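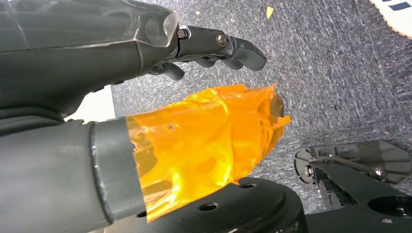 2 min read

How to back up the photos on your phone

Start with the storage screen in your phone's settings. Write down how much space your photos take up. Mine came to 83 GB, most of it video.

Clear out the obvious junk first. Sort by size, delete long videos you don't want, then empty the deleted items folder. I removed 600 screenshots in one sitting.

Next, plug the phone into your computer with a cable that carries data - some only charge. Unlock the phone and accept the prompt asking whether to trust the computer.

Make a folder named for the year, with one folder inside it for each month. Copy one month at a time. If December has 1,352 files, split it into batches of 200 so a dropped connection costs you less.

When a batch finishes, compare the file count on both sides and open a few pictures from the start, middle and end.

Copy the whole year folder to an external drive and eject it properly. Keep the drive somewhere away from the computer.

Delete photos from the phone only after both copies have been checked.

Last updated 28 February 2026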